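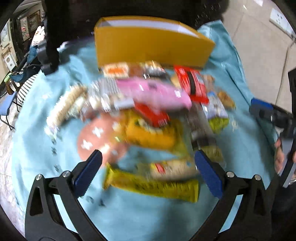
Mirnero Motorcycle Racing Club, Technical Team

Section 4: Fitting your transponder and getting through scrutineering

Read this at home, with the bike in front of you and a cup of tea. Reading it in the queue with your helmet on has been tried.

4.1 Before you start

You will need the Gerkero transponder, its bracket, 2 cable ties, a small crosshead screwdriver and the charging cradle. Club hire units come without the cradle and are handed out charged at signing-on. If you own your unit, charge it overnight. A steady green light means full. A flashing red light means you will be borrowing one of ours, and the deposit is in cash.

4.2 Fitting the bracket

1. Put the bike on its paddock stand and switch the ignition off.

2. Choose a spot on the left fork leg, below the bottom yoke. Check that the bracket clears the mudguard with the forks fully compressed.

3. Clean the leg with brake cleaner and let it dry.

4. Hold the bracket upright, arrow pointing at the ground, and fit both cable ties. Pull them tight and trim the tails. Untrimmed tails are sharp and will find the scrutineer's knuckles, after which he will look at your chain very carefully indeed.

5. Slide the transponder down into the bracket until it clicks, then fit the retaining pin.

Note: the unit must have a clear view of the track surface. Carbon bodywork in the way will block the signal. So will the exhaust on the Forketti twins, whose owners should use the right leg.

Caution: do not fit the transponder to the wheel, the swinging arm or yourself.

4.3 Noise test

1. Warm the engine fully before you join the queue.

2. When waved forward, select neutral and keep both feet down.

3. Bring the revs up slowly to the figure on your class card and hold them there until the tester drops her hand. Blipping the throttle doesn't count as holding, however good it sounds.

4. If you fail, you may fit a baffle and come back once. Sioned Griffiths runs the test and has heard the one about the wind direction.
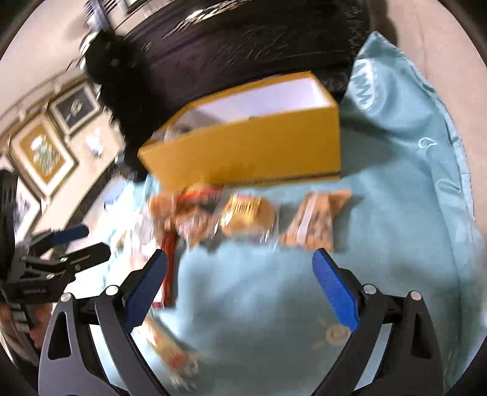 Can I use the same transponder on two bikes?
You can, as long as each bike has its own bracket and you tell race control which number you are riding under before every session.

4.4 Scrutineering

1. Bring the bike, helmet, leathers, gloves, boots and back protector, all together. "It's in the van" earns you a walk to the van.

2. Have the lower fairing off. The belly pan must hold oil, so any drain holes need bungs in for a dry race.

3. Check that the sump plug, filter and filler cap are lockwired. The wire should pull in the tightening direction. If you have done it backwards, you have built a device for undoing your sump plug.

4. Show that the throttle snaps shut on both locks and that the kill switch kills the engine.

5. Collect your sticker and put it on the right side of the screen, where the assembly marshal can see it.

Note: riders in the Cifuentes 700 class must also present their carburettor seals. Broken seals go to Gwenllian Parri, who will want a word.

4.5 If no lap times appear

Check that the pin is in and the arrow points down, then check the number on the unit against the one you wrote on the form. It is usually the form.

Section last revised Jun 30, 2020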